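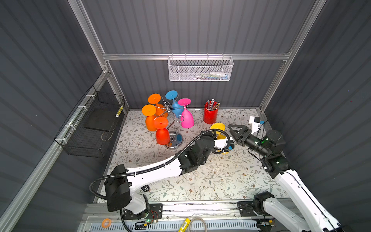
*Tahira Janjua | Bench reviews | 7 Jan 2020*

# The Bernus leader pair, after a good long stretch of hanging up wine glasses

I bought the Bernus pair in June, and I meant to write about it by the end of the summer, and then the weather got cold and I was still putting it off, partly because I kept changing my mind about the triggers. So please forgive me if this one rambles. I've spent more hours with these in my hands than with any other piece of equipment I own, apart from possibly my kettle, and I have a lot to say.

For anyone new to this corner of the hobby (welcome!), the Bernus is a pair of small tabletop arms that you move by hand, and the big arms on the other end copy what you do. You squeeze a trigger and the gripper closes. You lean your wrist over and the big wrist leans over too. While that's going on the whole thing gets recorded, motion and camera views together, and later on you train on those recordings and hope for the best. The pair cost me $671 from Flallelley, with the clamps and cables in the box, and the power supply too, which I was very glad to see after the last thing I bought from them.

## What I was coming from

Before this I had the Rivera, a single joystick on a heavy base with a switch for choosing which arm you were driving. I was fond of it. It's a sturdy thing and it taught me a great deal, mostly patience. But with one stick you move the left arm, stop, flip the switch, move the right arm, stop again, and every recording comes out looking like two people being very polite at a doorway. If your task only needs one arm, a Rivera secondhand is still a nice way to start and I wouldn't talk you out of it.

My task needs two. I've been working on a wine-glass rack, the shiny kind with a pole up the middle and curly wire arms, and a set of plastic glasses in bright colors that hang from it by the foot. The glass has to be turned over, the stem has to slide into the wire, and the foot has to end up resting on top. People do this while talking about something else. Try it through a joystick and you'll want to lie down.

## Setting up

The clamps are good. I'll say that first because I've grumbled about clamps on this page before. They grip a desk edge firmly, and the rubber pads haven't marked mine. The manual is thin but clear, and the drawings match the parts, and whoever wrote the page on cable routing has obviously snagged a cable or two in their life.

Matching the leaders to the big arms took me almost 20 minutes the first time. You put everything in the resting pose, hold it there, and press the button on each base, left first. I got it wrong by doing the right one first, and the software let me, and then my left hand drove the right arm, which is a very funny feeling for a few seconds and then quite a worrying one. I'd love to see a warning added there. Do keep your hands light and the speed limit low until you're sure which side is which.

Recording is through Varnlow, which you download separately. It's plain-looking and it has never lost a recording of mine. You get the camera views side by side, a start pedal if you own one (buy one, please, your elbow will thank you), and a box for notes. I use the notes box more than I thought I would. "Blue glass, went in crooked, keep anyway" is the sort of thing I'm always happy to find later.

## How it feels in the hand

Lovely, mostly. The joints are smooth and there's just enough drag that an arm stays where you leave it if you let go gently. My first try with both hands, I reached for a glass with the left and brought the right across to meet it without thinking about either one, and I laughed out loud in an empty room. After all that time with the switch! It felt like getting my hands back.

The wrist is the best part. Turning a glass over is nearly all wrist, and with the Bernus you roll your own hand and the gripper rolls with it, so the motion in the recording has a nice shape to it, with none of the little stops and corrections I used to get. I also find that I look at the glass more and at my hands less, and that seems to me to be the whole point of showing a robot something by doing it.

What you don't get is any feeling coming back. If the gripper has pressed a stem against the wire, your fingers know nothing about it, and you have to see it happen, in the camera view or by leaning over. Plastic glasses forgive a lot of this. I wouldn't dream of doing it with my real ones, and I'd gently suggest that you don't either.
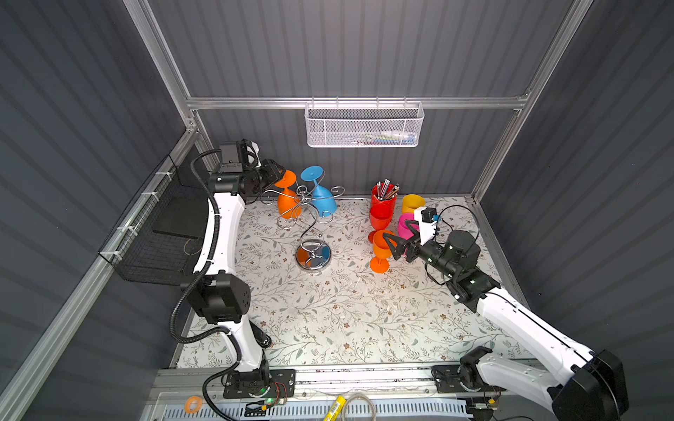

The other thing about not feeling anything is that you get tense without noticing. I found I was squeezing the triggers much harder than I had to, as if the glass could tell, and by the end of a session my forefinger was sore. Bernus uses a fairly stiff spring in there. There's a softer one sold as a spare and I changed over to it in the fall, and I've gone back and forth on it ever since. With the soft spring my finger is happy, but I let go by accident more often, usually just at the moment when the foot is passing over the wire and I'm concentrating on the wrong thing. For now I have the soft one on the left and the stiff one on the right. It's an odd arrangement and I've become used to it.

## On crowded tables

I want to talk a little about clutter, as I had a kind letter from a reader asking whether all of this only works on a bare bench. My table has a flowered cloth on it, all vines and little brown blossoms, and a red cup full of pencils right next to the rack, and the glasses themselves start out wherever they start out. I like it that way. The leaders cope very well, in the sense that your own hands already know how to come in around a cup of pencils, and the arms follow the path you'd take yourself. With the Rivera I used to go straight up, straight over and straight down like a crane.

Where it does get tight is between the two arms. The leaders are smaller than the arms they drive and they sit further apart on my desk, so my hands can feel as if they've got plenty of room while the grippers are nearly touching at the rack. Moving the clamps closer together helped. I have them set so that my knuckles almost brush when the grippers are close, and that small change did more for my recordings than any setting in Varnlow. I wish the manual said so, and if there's ever a new edition, there's my suggestion, free of charge.

Wrist cameras are worth having, if your arms will take them. The overhead view is fine for getting near a glass, but for the last bit, with the stem going into the curl of wire, I look at the wrist view and hardly anything else. The chrome throws a lot of reflections around and the mirrored base of the rack is worse, all colors and shine. I learned to ignore it, and you'll have to wait for another post to hear whether the training has learned to ignore it too.

## Teaching someone else to use it

My niece came over during the holidays and wanted a turn, so I can report on a beginner as well. She was hanging glasses, slowly, by her second cup of cocoa. Her style is completely different from mine. She holds the glass low and swings it up at the last moment, and I lift first and then creep in sideways. I kept all her recordings and marked them with her initial in the notes. I'm told that mixing styles can muddle things when you train, and I may end up separating them out, but I did enjoy seeing the arms move like somebody else for an afternoon.

One caution if you're sharing: the leaders have no height adjustment beyond where you clamp them. She's a good deal shorter than I am and ended up sitting on a cushion. A simple riser would fix it, and I may make one out of scrap.

## The small complaints

The cables are too short. They reach, but they reach in a straight line across exactly the part of the desk where I want my notebook. The left and right leaders look the same apart from a tiny letter under the base, so I put a dab of nail polish on the left one. And the buttons on the base click so loudly that the sound makes me jump, usually in the middle of lining up the pose.

None of it has made me want to send them back. I give the Bernus pair 5 stars out of 5 for two-handed work, knowing full well that I've just listed a page of grumbles. If all you'll ever do is push a block around with one arm, it's a lot of money and I'd look for something simpler.

Several of you have asked about the foot pedal I use with Varnlow. It came out of a box of old sewing machine parts and I'm afraid I can't tell you the make, but any plain switch pedal should do. I'll put the wiring up when I've drawn it out neatly enough to be read by someone other than me.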